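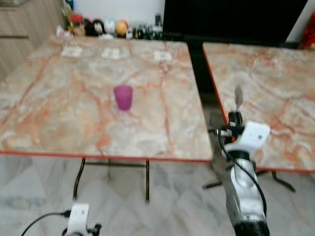
Speaker notes: The Selkie Problem, or Why Water Shifters Deserve a Bigger Shelf

Library reading group night, evening talk, questions after

OPENING

Say hello, thank everyone for coming out in April rain, which is perfect weather for this.

Start with the hands-up question: who here has read a book with a werewolf in it? (Wait for it. It will be nearly everybody.) Vampires? Same again. Okay, keep your hand up if you've read a novel in the last year where the shifter turns into something that lives in water.

Whatever happens with the hands, go straight on. I fell into this subject by accident. I was home with a cold, I'd run out of pack books, and I picked up a secondhand paperback called The Tide Clerk of Doklow because it had a seal on the cover and I like seals. I read it in one sitting and then I read it again, and I've been chasing that feeling ever since.

So tonight is a fan talk. I'm not a folklorist! If there's someone in the room who is, please come and find me at the break, I have a list of things I want to ask.

WHAT I MEAN BY A WATER SHIFTER

Keep this short, people get it quickly.

Selkies first, from Scottish and Irish and Faroese stories. A seal in the sea, a person on land, and a skin that has to be taken off and kept somewhere. If somebody steals the skin, the selkie is stuck on shore. Most of the old stories are about a fisherman who hides the skin and marries the woman, and then years later she finds it, often because one of the children has seen it tucked away in the rafters or a chest, and back she goes.

Then river and lake people. The kelpie is a water horse that can look human. There are river dolphins in stories from the Amazon that come to parties as handsome men in hats. (Pause here, the hat always gets a laugh. The hat is there to hide the blowhole.)

I leave out regular mermaids tonight. They're wonderful but most of them don't change, and I only have the room until closing.

WHY WEREWOLVES GOT ALL THE SPACE

My theory, and please argue with me later.

A wolf comes with a ready-made society. You get a pack, an alpha, a rival pack, a territory, a big meeting where everybody growls at each other. That's a plot before you've named a single character. Urban fantasy loves a meeting where everybody growls at each other, and so do I.

Seals haul out on rocks and ignore one another. Otters, fine, otters hold hands, but nobody is frightened of the otter council. So a writer who wants water has to build all of it from the ground up, and you can feel the work, and when it comes off it's thrilling.

There's a setting problem too. A wolf can walk down an alley in any city. A seal needs a harbor. The writer has to get the character to the water on time, again and again, and that turns out a very different sort of chase scene. Bus timetables come into it. I love this. There's a chapter in the Doklow book where the heroine is stuck on a late tram with dry hands and three stops to go, and I have never been so tense about public transportation.

(If I'm running long already, skip the tram.)

THE SKIN

Slow down for this part. It's the heart of the talk.

With a werewolf, the change is inside the body. It comes with the moon or with anger, and the story is about control. Can he hold it back? Will he hurt someone he loves?

With a selkie, the change is kept in an object. You can fold it up. You can lose it in a move. You can lend it, and I think lending is the most romantic thing in all of paranormal fiction, because you are handing somebody the one thing that could keep you from ever going home. Compare that with a bite! A bite is over in a second. Lending the skin goes on for as long as they have it.

So every water shifter romance has to answer the same question, which is where is the skin right now and who knows about it. Good writers tell you early and then make you worry. Weaker ones forget about it until chapter thirty.

Read the passage from Doklow, page with the blue tab. It's the one where she asks him to put it in his freezer. Don't explain it first. Read it slowly and let them work out why a freezer.

After the reading: she's told him what it is, she's told him what it would mean if he kept it, and then she goes to work her shift. That's the love scene. There's a kissing one later and it's very nice, but that's the love scene.

THE TWO BOOKS I'D HAND YOU

Hold up both.

The Tide Clerk of Doklow. City harbor, a heroine who stamps cargo papers by day, a murder at the fish market, and a slow romance with a man who repairs ferry engines. The vampires in this one run the night ferries, and they're petty and fussy about tickets. Start here if you come from vampire books, you'll feel at home. The first 12 pages are nearly all harbor rules. Stick with them, every one of those rules gets broken by the end.

Grondora. Much stranger. Grondora is a drowned valley under a reservoir, and the shifters are pike. Yes, pike! The teeth are discussed. The family in it has been going down to the old village by night ever since the valley was flooded, sweeping the streets, keeping the church tidy. The daughter wants to leave for college. It's a family story more than a romance, and I cried on page two and then again at the end, and I won't say at what.

If anyone asks about sequels: Doklow has one, called Julov Light, and it follows the ferry mechanic's sister out to the lighthouse. Good, a bit crowded. Grondora stands alone and should.

ONE I DON'T QUITE LOVE

Be fair here. Somebody in the room may have picked it as their favorite.

The Ragab Crossing has a lovely idea, a desert city with an underground river and shifters who only surface in wells. The first half is some of the best world-building I know. Then an alpha turns up. He's an eel, and he behaves precisely like every wolf I've ever read. He snarls. He paces. How is an eel pacing? I wanted so badly for that book to trust its own river.

I'd still tell you to read it for the well scenes. The one with the bucket gave me goosebumps.

This is my only real complaint with the newer books in general. Please don't put a wolf in a wetsuit. If she's a seal, let her be curious and lazy and very fast for short bursts, and let her be a little clumsy on the stairs. Animals are interesting in their own right, and a writer who has spent an afternoon watching real ones will always surprise me.

IF YOU WRITE THEM YOURSELF

I know there are a few writers in the group, so a little for you.

Decide how long your character can go without water, and then never cheat. Readers will keep track. I certainly do.

Think about smell. Pack books are full of scent and water books mostly forget it, and harbors stink, gloriously.

Clothes. Where are they? Somebody has to have left a bag under the pier. The bag can get stolen. That's a free scene.

Salt or fresh? Can a sea shifter manage in a lake, or a swimming pool with all that chlorine? I've read more than 2 books that put a seal in a hotel pool and I'd happily read ten more.

And give her a friend who knows. So many of these heroines are alone with the secret until the love interest shows up, and a best friend with a car and a stack of towels is worth her weight in gold.

DISCUSSION

Questions to throw out if the room is quiet:

Would you lend the skin? To whom?

Is a stolen-skin marriage ever a story you can enjoy as a romance, or does it have to be told as something darker? (I go back and forth. Let the room talk, don't jump in.)

Which animal hasn't been done yet? My vote is the heron, if wading counts.

What would your local river produce?

Sign-up sheet for borrowing the two books goes round now. Doklow is a short read, so ask for it back in two weeks. Grondora can stay out longer. Mention that my copy of Grondora has been dropped in the bath and the middle pages need turning gently.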